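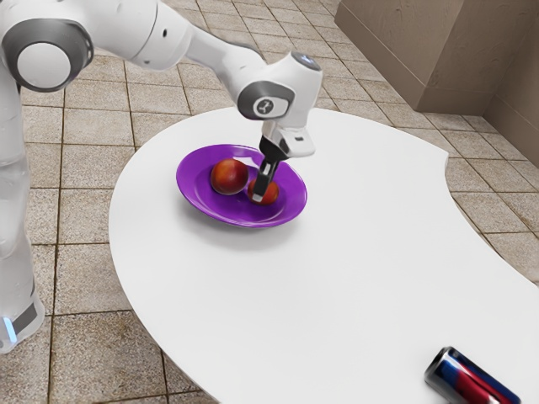 Turncombe Tableware Hire lends out plates, bowls, glasses, cutlery and table linen for weddings, parties, wakes, school fairs and works dinners. We deliver from our store in Nurkbridge, and you can also collect. The questions on this page are the ones we get most by phone and email. The one that comes up first is nearly always colour, and our usual advice is to start from the table. A purple plate on a white table, with red fruit on it, needs very little else around it. The same plate on a patterned cloth can look fussy, so tell us what your tables are like before you choose.

Ordering

How far ahead should I book?
Four weeks is enough for most orders. Summer weddings are the exception, and for those we suggest you get in touch as soon as you have a date and a venue. We can sometimes help at a few days' notice if you are happy to take plain white.

Is there a smallest order?
There is no smallest order if you collect. For delivery we ask for at least 4 crates, which can be any mix of plates, bowls and glasses. Cutlery comes in trays and does not count towards this.

How many plates do you have?
We have 2,154 white dinner plates and 1,808 coloured ones across all the colours. They are never all in the store at once, and the coloured ones are split unevenly. If you want one colour for more than 400 guests, ring us before you send out invitations.

Can I mix colours?
Yes. The price per plate is the same for every colour. Please give us a number for each colour and not just "half and half", as plates are packed by colour and we cannot swap them on the day.

Can I see things before I order?
You can borrow a sample set for a week. It has a dinner plate, a side plate, a bowl and a folded napkin. You pay a small deposit and get it back when the set comes back. Colours look different on screens, and people who have only looked at the website do sometimes get a surprise with the greens.

What is the difference between the Hyun range and the Matville range?
Hyun plates have a flat rim and no pattern. They stack well and suit a buffet. Matville plates are deeper, with a raised edge, and are better for anything with gravy or sauce. Matville also weighs more, and that matters if guests will be eating standing up. Both cost the same to hire.

How many plates should I allow for each guest?
For a sit-down meal, one of each plate per course, with a few over for each table. For a buffet, allow more. People take a clean plate when they go back, and they take another for pudding. Children tend to use fewer plates and more bowls.

Delivery and collection

Where do you deliver?
Nurkbridge and the villages round it, including everywhere on the Turncombe side of the river. If you are further out, send us the postcode and we will give you a price. We do not send plates by post or by courier.

Do I need to be there?
Someone has to be there to sign. It can be the venue manager, a neighbour or the person doing the food, as long as we have their name and phone number beforehand. We cannot leave crates outside or in an unlocked porch.

Will the driver carry the crates in?
To the first dry room on the ground floor, yes. The driver cannot take crates upstairs, across a field or over gravel. If your marquee is a long way from the road, tell us when you book and we will send two people. There is a charge for this and it will be on your quote.

Can I collect in my own car?
Yes, and plenty of people do. A crate of dinner plates is heavier than it looks and will not fit on the back seat of a small car. Put the crates flat in the boot, one deep if you can. Glasses should go on top or by themselves.

Do you set the tables?
No. We drop off and pick up. Your caterer will normally lay the tables, or we can give you the number of someone local who does it.

Washing up

Do I have to wash everything?
No. Scrape off the food, tip out any drinks and put everything back in the crate it came from. We wash it all at the store. Please don't leave napkins or candle ends between the plates.

What if I want to wash it anyway?
There is no money off for doing so, but you are welcome to if you need the plates twice in one day. Use ordinary washing-up liquid and a soft cloth. Do not use wire wool or a scouring powder on the coloured plates, as it takes the shine off.

Can the plates go in the oven or the microwave?
They can go in a warming cupboard or a low oven. Please do not put them under the grill. The microwave is fine for everything except the pieces with a metal edge -- these are marked on your packing list.

Will beetroot, curry or berries stain them?
Not if they are scraped the same evening. Linen is a different matter. Red fruit and curry both mark white napkins, and if you leave them rolled up damp over a weekend the marks may not come out. Shake napkins out and put them loose in the bag provided.

Breakages and payment

What happens if something gets broken?
You pay the replacement cost of each piece, and the prices are printed on your packing list. We expect the odd chip and do not charge for the first one. Put broken pieces in the red tub and not in the bin, so that we can count them off.

What if something is missing?
We will ring you before we charge for it. Teaspoons are the usual thing, and they are usually in the venue's own drawer. You have a week to find them and bring them back.

When do I pay?
A quarter when you book and the rest before delivery. We take bank transfer and cards. The breakage deposit is held apart from this and goes back to you once everything has been checked in.

Can I change my numbers?
Up to a week before, yes, in either direction. After that we can add to an order if we have the stock but cannot take anything off it.

What if I have to cancel or move the date?
Moving the date is free if we have the stock on the new one. If you cancel more than a month ahead you get everything back. Inside a month we keep the booking payment.

Are you open all year?
We close for two weeks in November for the stock count. Orders can still be placed by email in that time and will be answered when we are back.

My question isn't answered. Who do I ask?
Ansel Lindqvist looks after bookings. Email is best, and please put the date of your event in the subject line.

Page last updated: Mar 16, 2020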